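Project report, part 2 – teaching by hand
Bimla Bisht, group with Araba Opoku

Task: screwdriver work on a toy pistol, shown by a person first so the arm can copy it later. Head view only. We recorded 30 demos, kept 16.

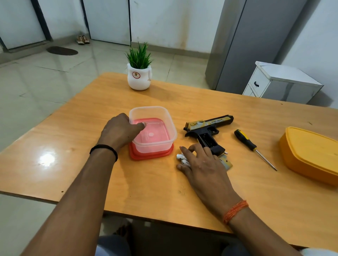
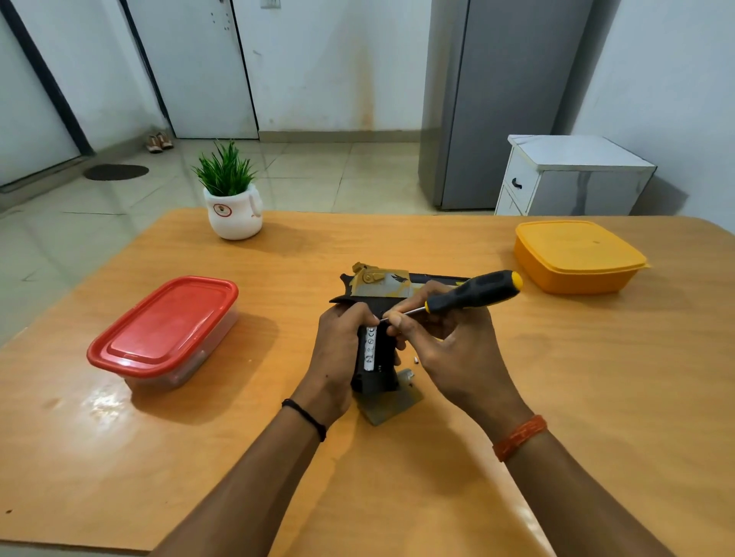
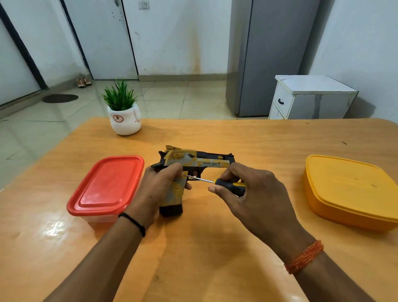
Grip screws were the hardest bit. Left hand holds, right hand turns, and the policy kept mixing up wich one should stay still. Tried labelling the two hands separatly – better. Still no force data, so pressing too hard looks the same as pressing right. Remote control next, Wednesday if the Handdale lab is free.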